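Peltuleck Gripper Comparison Set

Version 12/27/25

Summary
1,427 recorded grasps comparing two hand-held grippers, the Lenness and the Morwood, on household objects and wire containers. The wrist camera is the same model on both tools.

Contents
episodes/ one folder per grasp, video plus finger width log
objects.csv 12 objects with mass and widest diameter
calib/ camera intrinsics, one file per tool
splits/ train and test lists; 5 objects are held out

Labels
Each episode carries a grasp type (rim, side, handle) and an outcome: held, slipped or aborted. Outcome is judged over 7 seconds after lift. Width is logged in millimeters at the fingertip.

Known issues
Glare on polished metal saturates the image in part of the cup episodes. Depth is not supplied. Width logs from the Morwood drift after long sessions; rezero with tools/rezero.py before comparing.

Sample view

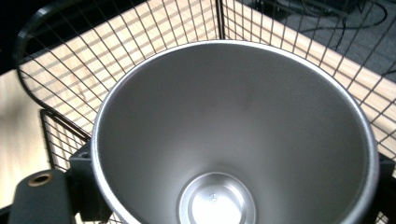 Wrist camera view, side grasp, stainless steel cup at the wire mesh basket.

License
Research use only. Cite as Gowda Peltuleck Set, with the version date.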